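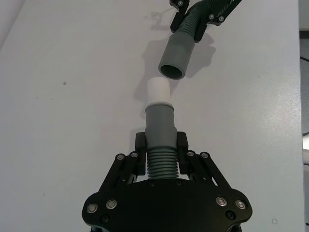

Two arms, two hoses, one little white adapter. My favorite stop at the Clativis open day 🧵

So I spent most of a September afternoon at Clativis, over in Priststead, because they opened up their automation lab to anybody who signed up in time. I signed up in time! I have never signed up for anything in time. Long thread, get a snack.

First, for those who don't know me: I'm not an engineer. I did eleven years in appliance repair and now I do scheduling for a bunch of people who do appliance repair. I've pushed a lot of hoses onto a lot of things, usually on my side, under a sink, with a flashlight in my mouth. Keep that in mind for the rest of this.

You check in at the front, they give you a sticker and safety glasses (mine went over my regular glasses, very elegant), and then you go through in groups. Our group was mostly students plus one dad with two kids who asked better questions than any of us.

Stop one was a sorting line. Fine. Fast. Loud. I've seen sorting lines. I took zero pictures and moved on, sorry to the sorting line.

Stop two is the one up top. It's a demo cell they call Sitden (every cell has a name, they wouldn't tell us who picks them). The job is joining two pieces of flexible hose. One arm has the gray hose with the white adapter sticking out of its cuff, the other arm has the hose with the open cuff, and they have to meet in the middle.

I know. I KNOW. It sounds like nothing. You could do it right now while talking on the phone. I said that out loud, in front of the presenter, and she was very nice about it.

What she told us is that hose is miserable for a robot. A metal block stays where you put it and stays the shape you left it. A hose bends when you squeeze it, it sags, it wants to go back to however it was coiled in the box. The robot grabs it in one spot and the end is off doing its own thing.

Look at the angles in the photo. The bottom one is standing up straight and the top one is coming in on a slant from the corner, with its mouth pointing a bit down and to the left. A person would fix that without noticing. The arms have to work out which way each end is pointing and by how much, and then one of them has to give.

And there's the gap. They're lined up and still apart there. Everybody in our group leaned in at this part. One of the kids whispered "go go go" at it.

I got to watch it run 6 times, because I let the group go on ahead and kinda hung around. Five went together on the first push. On the other one the adapter caught the rim of the cuff, the arms stopped, backed off, wiggled, and tried again. The wiggle got the biggest reaction of the whole afternoon. It's EXACTLY the wiggle I do. I felt so seen.

I asked if somebody had programmed in the wiggle. Yes and no! They'd had people guide the arms through the job by hand, over and over, and some of those people wiggle. So it picked up the habit from them. She said they have 3,000 of those practice runs saved up for the hose job alone. Somebody sat there and joined hoses 3,000 times. I hope they got a good chair.

Okay, grippers, because I took way too long staring at the grippers. Black plates, black bars on pivots, and then two upright pads that come in from the sides and clamp the hose. I expected something more like a hand, with, you know, fingers and a thumb. It reminded me of a pair of fancy salad tongs with a lot of nice silver screws in it.

The dad asked how hard they squeeze. Answer: it's adjustable, and they had to fool with it for a long time. Too light and the hose slides back when you push. Too tight and you squash it out of round, and then nothing fits. I've done both of those to a washing machine drain hose in one visit so no judgment from me.

Where they grab matters too. Down near the ribbed part it flexes, up by the cuff it's stiffer but then you've got less room for the other gripper to come in. They tried a bunch of spots. I'd have guessed right up at the cuff every time and apparently I'd have been wrong about half of it.

Someone in the back asked the jobs question, because someone always does, and I was glad they did. The presenter said the plan is for bench work, the same joint hundreds of times a shift, which wrecks people's wrists. She also said she couldn't promise what a customer does with it once they buy it. I appreciated that more than a speech.

My own two cents, as a person with a wrist that clicks: I'd have loved for a machine to do the bench part. I'd have hated for it to do the house calls. The house calls had dogs.

And I don't see it doing house calls soon. That's a nice clear white table with good light on it. Show me the one where the hose is behind a dryer, there's a sock in the way and the last guy used duct tape. I said this too. She laughed and said "please don't give my boss ideas."

Stop three was Xie, which is their software thing, on a big screen. It shows the practice runs as squiggly lines so you can compare one person's attempt with another's. Some folks go in a nice smooth curve. Some look like a fly in a jar. I'd be the fly.

They let us scroll through it. There was one attempt where the line goes almost all the way, stops, goes back to where it started, and does the whole thing over. No clue what happened there. I think about that person a lot.

Then there was a hands-on table! You got to hold two handles and steer a practice pair of arms yourself. Line was long, worth it. The task was putting a peg in a hole and you got one minute.

Reader, I did not put the peg in the hole. I put the peg next to the hole, on top of the hole, and briefly on the floor. You can see everything fine but you can't FEEL anything through the handles, and I hadn't realized how much of what I do is feel. When a hose seats right there's a little give and then a stop. I'd know it with my eyes shut. Take that away and I'm useless.

The ten-year-old did it in maybe half the time allowed and then asked if there was a harder one. There was a harder one. He did that too.

I went back to the hose cell after that with a lot more respect. When I'd walked up the first time I was thinking "come on, just push it." Second time I was holding my breath with everybody else.

Few practical things if you want to go to the next one:

Wear closed shoes. They turned away a guy in sandals and he'd driven pretty far. It's in the email but it's way down in the email.

My sticker said visitor 151, and I got there early afternoon, so it does get busy. The hands-on line was the worst of it. Go there first and do the sorting line whenever.

Photos are fine in the demo area, no photos in the hallway in between. There are signs. I don't know what's in the hallway. It looked like a hallway.

Parking at the Priststead site is free, but the lot fills up and then you're on the grass. I was on the grass.

Snacks were cookies and that lemonade that comes in the big orange jug. 5 out of 5, no notes.

A couple of you already asked in the replies so: yes, kids are welcome, and no, you don't need to know anything going in. Presenters were good at it. Nobody made me feel dumb, including when I asked if the arms ever bump into each other. (They do. There's a stop for it. She said the early weeks were "a lot of clunking.")

And for my repair people, I asked for you: no, they couldn't say what product the hoses are for. I tried three different ways. I said "looks like something off a vacuum" and got a very pleasant smile and absolutely nothing else.

I did ask what's next for that cell and it's getting the arms to pick the hose up out of a bin first, in whatever tangle it's in. Right now a person sets both pieces up before each run. She said the bin is the part that keeps her up at night. Having personally fought a bin of hoses, yeah, sounds about right.

Next open day is supposed to be in the spring, they didn't have a date yet. There's a sign-up list. I'm on it. I've been practicing with two pencils and a roll of tape at my desk and I WILL get that peg in.

If anybody else was there and has video of the wiggle, please send it to me. Mine is mostly the back of a tall man's head.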